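About Gilley Wash & Fold

Gilley Wash & Fold is a laundry service for homes, sports clubs and small businesses. We wash, dry, fold and return everyday clothes, bedding, towels and team wear. Customers can drop off at our counter on Mikby Street or have their laundry picked up on one of our two routes.

We started as a counter at the back of a dry cleaner's shop. The dry cleaning side closed when the owner retired, and we took over the lease and kept the name, which was already on the sign. Dry cleaning is no longer done here. If you bring in a wool coat or a lined suit we will hand it back and tell you where else in town to try.

What we do

Most of our work is wash and fold. You bring a bag, we weigh it, and you get it back clean and folded the next working day. Bags dropped off after 3 p.m. count as the following day's laundry.

We also take team laundry. Jerseys, track jackets, warm-up pants and practice bibs make up a large share of what comes in between late summer and spring. The Aguiar youth soccer league was our first club account, and there are now several others. Clubs get one bill a month and a standing pickup day.

The third part of the business is towels and table linen for salons, a physical therapy office and two restaurants. This work is kept on separate machines from household laundry.

How we handle your clothes

Each order is kept together from the time it is weighed until it is bagged. We do not combine orders from different customers to fill a machine. It means some loads run smaller than they could, and our prices take that into account.

Sorting is done into open baskets on the floor by the washers. Lights go in first on most days, and the strong colors wait in their basket until the lights are done. Reds, navy and black are each washed alone unless the customer has asked for everything to go in together.

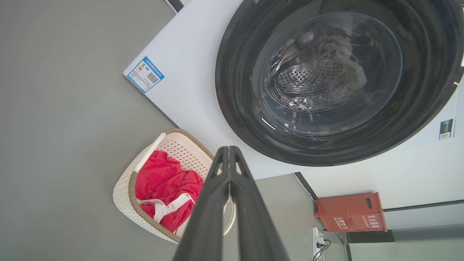 Pale laundry in the drum, with a red and white garment in the basket.

Red items with white trim are the ones we get asked about most. A red jacket with a white stripe has to be treated as a red and as a white at the same time, and that limits what we can do with it. Our practice is as follows:

Wash cold, on a short cycle, with a liquid detergent that has no bleach in it.
Turn the garment inside out and close the zipper if there is one.
Do not leave it sitting in the drum after the cycle ends.
Hang to dry, or tumble on low if the care label allows it.
Check the cuffs, hem and stripes before folding. If dye has moved into the white, wash again before any heat is used.

A new red garment is washed by itself the first time. Please tell us if something is new, as we cannot always tell by looking. A safety pin through the tag is enough, or a note in the bag.

We check pockets on everything. Coins, keys, earbuds and mouth guards go into a small envelope that is returned with the order. Tissues that get past us are our problem and we will rewash the load at no charge.

Stains

We look over collars, cuffs, knees and underarms and treat what we find. Grass and mud are routine. Blood comes out in most cases if the item reaches us within a day or two. Paint, ink and old grease often do not come out, and we would sooner return the garment with the stain still in it than scrub a hole through the fabric. When a stain stays, there will be a tag on the item saying what we tried.

Our equipment

We use front-loading washers for household orders. They are easier on knits and on printed numbers than the top loaders we had before, and they spin out more water, so drying takes less time. Filters are cleaned at the end of every working day. Door seals are wiped down and the doors are left open overnight.

Detergent is fragrance-free unless you ask for something else. We stock one scented detergent and one fabric softener, both from Gostley Supply. Softener is never used on athletic wear or towels. If you want us to use your own detergent, send a bottle with your name on it and we will keep it on the shelf for your account.

Baskets

For a long time we moved laundry in canvas carts. They held a lot, but they stayed damp at the bottom and small items got lost in the corners. We changed over to plastic baskets with holes in the sides and floor. Air gets through them and a missed sock is easier to spot.

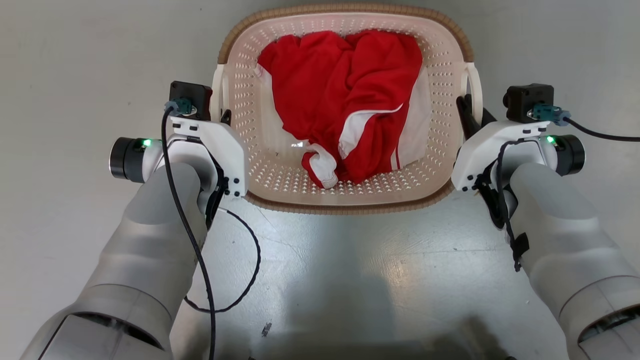

Handles at both ends matter more than we expected when we were choosing. A full basket of damp jackets is heavy, and it needs to be lifted level and set down level. We tried one basket with cutout grips and the edges were hard on the hands by the end of a shift. The woven-textured rim is also kinder to knits, which used to snag on the old carts where the wire had come through.

Baskets are rinsed out and dried every evening. We do not use the same basket for dirty and clean laundry from the same order without washing it in between.

Folding and packing

Shirts are folded to the width of a standard drawer, towels in thirds, and fitted sheets as flat as we can get them. Team jerseys are folded with the number facing up and stacked in number order, smallest on top. Jackets are folded once with the sleeves behind. If you prefer hangers, bring your own or buy ours at the counter.

Everything is packed in a reusable bag. The first bag is free with a new account. Replacement bags are sold at cost.

Prices and minimums

The minimum for household wash and fold is ten pounds. Comforters, sleeping bags and bath mats are priced by the piece. Club accounts are priced by weight, with a lower rate for any month in which the club sends more than 300 pounds. Restaurant and salon linen is priced by the piece under a written agreement.

The current price list is posted at the counter and was last changed on 01/11/2021. We can mail or email a copy on request.

Pickup and delivery

The north route covers Mikby and the streets up to the county road. The south route covers Aguiar and the apartments by the lake. Each route runs twice a week. Leave your bag out by 8 a.m. with the tag showing. Drivers do not enter homes or garages.

We close for one week in July to service the machines and repaint the floor where it needs it. Club and business customers get the dates in writing beforehand.

If something goes wrong

Tell us within seven days of getting your order back. Bring the item and, if you still have it, the tag from the bag. If we damaged it, we will repair it or pay for it, up to 100 dollars per item. If something is missing, we search the baskets, the machines and the other orders packed that day before anything else. Most missing items are found inside a pillowcase or a fitted sheet, so please look there as well.

Visiting us

Gilley Wash & Fold
133 Mikby Street

Counter hours are 7 a.m. to 6 p.m. on weekdays and 8 a.m. to noon on Saturdays. We are closed Sundays. Parking is behind the building, and the rear door is the easier one if you are carrying a large bag. Ring the bell if the counter is empty.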